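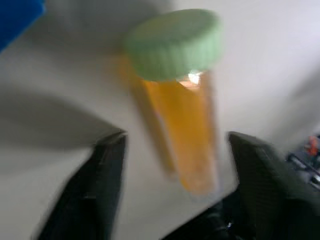 Reviews > Bench & Classroom > Tubes and Vials

Reviews Guides Forum About

Prindska screw-cap sample tubes, small size
Reviewed by Tarun Dixit, 2024-03-06

I get through a silly number of little tubes. I mix dye solutions for the after-school science club, I keep ink samples at home, and every December my kitchen fills up with tiny portions of infused oils that go out to relatives. So when I say I've found a tube I love, please understand that I've been annoyed by a lot of them first!

The Prindska small tubes are clear with a rounded bottom and a screw cap, and they come in a bag of 239. (Odd number, I know. I've stopped wondering.) I bought the mint green caps, and my first batch went straight to an orange-yellow dye for the color mixing unit, where the pale green looks terrific on top of the amber. You can read a color through the wall very easily, and a whole row of them held up to a window is a lovely thing.

The cap is what sold me. It's wider than the tube, with fine ridges all the way around the side, and my thumb and finger find it without my looking. My old Meten tubes had a cap barely bigger than the body and as smooth as a marble, and with gloves on I'd end up twisting the whole tube. These open in a turn and a half. I left 6 of them full and upside down in a mug for two weeks -- no drips, no sticky ring under the lid. One did feel a bit gritty going on, but wiping the threads fixed it.

The flat top takes a dot sticker or a marker number nicely. Permanent marker stays on through a rinse and comes off with rubbing alcohol, so I reuse the caps until they look sad.

A few grumbles. Round bottoms mean you need a rack, and there isn't one in the bag. The wide caps also rub against each other in my Yuen rack, so I skip every other hole, which eats up space fast. And if you fill right to the neck you'll get a bead of dye on your finger when the cap goes on. Leave a little air up there and you're fine.

I haven't tried freezing them, and I wouldn't put anything boiling in one without asking the maker.

Would I buy them again? I already did, this time with a second bag for the oils. If you've been putting up with slippery little lids, try these -- I'm really happy with mine.

Recent reviews
Yuen wire tube rack, two years on
Havilier dropper bottles
Meten flip-top vials
Marker pens that survive a rinse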